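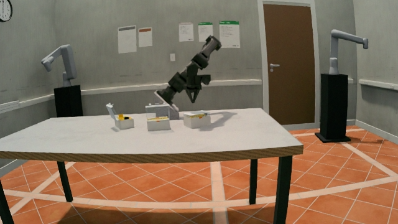
4. Setting Up the Practice Table in the Simulator

Your arm exists in two places: bolted to a bench in the shared shop, and in Vinditell, our simulator, where it can hit things for free. Do this section in Vinditell first. The shop's supply of real boxes has suffered enough.

Before you start, finish Section 3 (installing Vinditell and loading the Kustoten arm file). If the arm loads as a pile of loose joints on the floor, you skipped step 3.6. Go back and do it.

4.1 Load the room

1. Open the Gernness room file. The first load takes up to 400 seconds on the shop laptop. The progress bar stops at 23 percent for most of that. Leave it alone.

2. Check that you have the tile floor, the brown door and the white-topped table. The two light gray arms on black pedestals are part of the room and have no controls hooked up to them. Clicking on them harder won't help.

3. Select the black arm on the table. Its name in the side panel should be Thân. If the panel says "unnamed_object", rename it now, spelled with the accent, or the scripts in Section 5 will claim they've never heard of it.

Note: The papers on the wall are scenery. The print can't be read at any zoom level, and Vy Bạch, who built the room, has asked people to stop writing in about it.

4.2 Check the mount

4. Zoom in on the base. The light gray mounting plate is meant to be tilted. Don't "fix" it. The angle is stored with the arm, and leveling the plate by hand makes every later position wrong in a way that takes an evening to find.

5. Click Lock Base.

CAUTION: Lock Base applies to the simulator only. It does nothing for the four bolts on the real bench. Tighten those with a wrench, as in Section 2.

4.3 Set the boxes

6. Place the three white boxes in front of the arm in a loose row. Don't line them up perfectly. Real ones never will be, and the arm should learn this early in life.

7. Leave the boxes open with their contents showing. Turn the right-hand box a little so it sits at an angle to the others.

8. Save the layout as 686. There's no deep meaning to the number. The scripts look for it.

4.4 First move

9. Set the speed slider to Slow and the step count to 2000.

10. Bring the gripper over the right-hand box, fingers pointing down and nothing in them. Stop while there's still clear space between the fingertips and the box.

11. Press Hold and watch the forearm. A slight sag is normal. A steady swing is not; lower the gain one notch and press Hold again.

CAUTION: The simulator's Undo button will put back any box you knock off the table. The real arm came without one.

If the gripper passes straight through a box, contact is switched off under Physics. Turn it on, reload layout 686 and repeat from step 9.

Go on to Section 5 once the arm holds still on three tries in a row.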